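Mitberg guest houses move fleece folding to the bedroom

Grevus, which manages 36 guest rooms in the hill district of Mitberg, has changed the way it folds and stores the fleece throws and towels supplied with each room. From February, the items are folded on the made bed in the room where they will be used. They had been folded on a table in the central laundry and carried over in stacks.

The change follows an internal review of linen handling that covered 1198 folded pieces over one winter season. Pieces were checked at two points, on leaving the laundry and again on the shelf or bed at the time of guest arrival. The second check was the one that prompted the new procedure. A fleece piece that left the laundry square often reached the room with one corner out and the top layer shifted sideways.

"Cotton holds a crease and fleece doesn't," said Leanne Penrose, who supervises room preparation for Grevus. "You can press a pillowcase flat with your hand and it stays that way across the courtyard. A fleece folded in quarters opens up again by the second flight of stairs. We were folding everything twice and only writing down the first time."

The review recorded a second fold for 470 of the pieces. Most of these were thick items, either throws or the heavier towels. Sheets and pillowcases accounted for a small share, and table linen for almost none. Grevus has left the handling of sheets, pillowcases and table linen as it was.

Under the revised procedure, the bed is made first, including the bedspread. The bedspread is smoothed by hand from the center toward the sides, but it does not need to be free of wrinkles before folding starts. The fleece item is then laid on the lower half of the bed, away from the pillows, with its long side parallel to the foot of the bed. 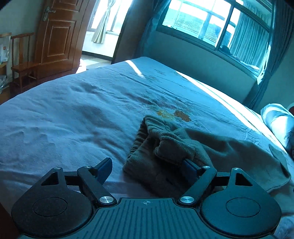
The first fold brings one short end over to meet the other. Staff are told to lift the end clear of the layer below and set it down, because dragging a napped fabric across itself pulls the lower layer along and leaves a ridge inside the fold. The ridge is hard to see on a dark fabric. It can be found by running a flat hand over the top, and it is removed by opening the fold and starting again. Pulling at the corners to take out a ridge stretches the hem and is no longer allowed.

The second fold brings the long sides together. Where an item has a seam, the seam goes to the inside of this fold. A third fold is used only for pieces that go into a closet or a basket. Pieces left on the bed for guests get two folds and are placed near the foot, with the closed edge facing the door.

Garments follow a separate sheet. Grevus supplies a fleece robe or a short fleece jacket in its larger rooms during the cold months, and these caused more trouble in the review than the throws did. The sleeves are laid across the back one at a time and flattened before the body is folded up from the hem. A sleeve left bunched inside the body adds enough height that the piece tips over when a second one is placed on it.

Penrose said the working height of the bed was the main objection raised when the procedure was tried. The laundry table can be used standing upright. Most of the beds in the Mitberg houses cannot, and the lowest have a mattress top at 70 centimeters with the bedspread on. Staff who fold several throws in a row are advised to work from the corner of the bed with one knee against the side rail. In the two rooms with the lowest beds, folding may be done on a luggage bench if it has been wiped down and covered with a clean sheet.

Lint transfer was the second objection. A dark or gray fleece laid on a light bedspread leaves fibers, and embroidered bedspreads hold them more firmly than plain ones. The raised thread of a stitched flower or stem catches loose nap, and a standard adhesive roller can lift the thread along with the lint. Grevus asked Dretix, a textile testing workshop, to look at the question before the procedure was adopted.

Dretix tested new and used throws on plain and embroidered cover samples. Its report to Grevus found that new fleece shed visibly for its first several washes and that after this the amount left on the cover was small enough to remove with a soft clothes brush. It recommended brushing along the direction of the stitching. It also advised against adhesive rollers on any embroidered area, including areas where the embroidery is flat to the touch.

Grevus has adopted both recommendations. New throws are now washed separately and kept out of the rooms until they have been through the laundry five times. A soft brush has been added to each room cart. Rollers remain on the carts for upholstery and plain covers. 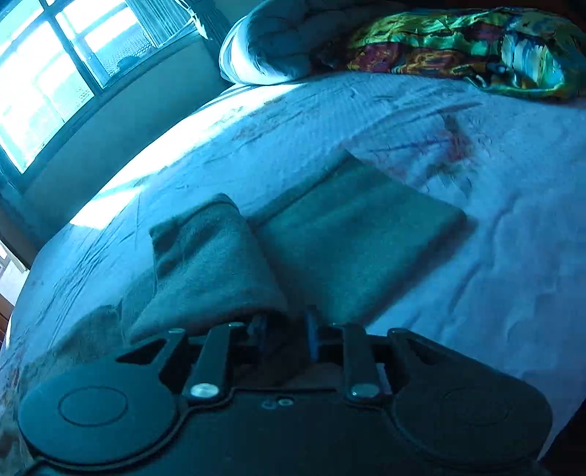

Folded size has also been fixed for the first time. Previously a piece was folded until it fit the shelf, and shelves differ from house to house. A throw with two folds is now expected to form a rectangle with its edges lined up on three sides. The fourth side, where the layers end, may be uneven by the width of a finger. Pieces outside this limit are opened and folded again from the first step. Partial correction, such as tucking an overhanging layer under, is not accepted, as the tucked layer works loose when the piece is picked up.

Thickness is handled more loosely. Fleece traps air when folded, and a fresh fold stands higher than one that has been left for an hour. Staff press the piece once with both forearms and leave it. Repeated pressing flattens the nap in the shape of the arm and the mark can stay visible under side light, particularly in rooms where the window faces the bed.

Sunlight is treated in a separate paragraph of the procedure. Several Mitberg rooms take direct sun across the bed for part of the day, and dyed fleece left in it over a vacant period can fade along the exposed fold. Grevus found faded lines on throws in four rooms at the end of last summer. Throws in vacant rooms are now stored in the closet, and are put on the bed on the day of arrival. Where a room has shades, they are closed after cleaning until that day. The bedspreads stay in place, and are turned end for end at each change so that any fading is spread evenly.

The room carts have been rearranged to suit. They were supplied by Bepari with two open shelves and a lidded bin, and were loaded with finished stacks in the laundry. Throws and towels now travel loosely rolled in the upper shelf. Rolling takes less time than folding and the pieces do not need to be kept level on the stairs. The lower shelf carries sheets, which are still folded in the laundry. The lidded bin is for used linen only.

Grevus has not published a figure for time saved. Penrose said room preparation takes slightly longer under the new procedure when a house is full and less time when only part of it is being turned over, and that the laundry has regained the use of its folding table for sheets in the afternoon. The table had been shared, and sheets coming off the press had to wait for it.

Some points are still open. The procedure does not say what to do with throws that have a fringe, of which Grevus has a small number in its oldest house. A fringe folded inside the piece leaves a lump, and a fringe left outside tangles on the cart. For now these throws are folded once and hung over the back of a chair. Dretix has been asked for a suggestion on storage.

Towels are the other. The heavier towels were included in the change because they behaved like fleece in the review, but the lighter ones hold a fold well enough to be carried. The two types are washed together and look much alike when dry. Grevus is considering a colored thread in the hem of the heavier type so they can be separated at the dryer. Until then, all towels are folded in the room.

Printed copies of the procedure have been placed in the linen closet of each house. The garment sheet is kept in the laundry and will be reissued when the robes are taken out of the rooms in spring. Penrose will repeat the shelf check at the end of the season, using the same two points and the same record form.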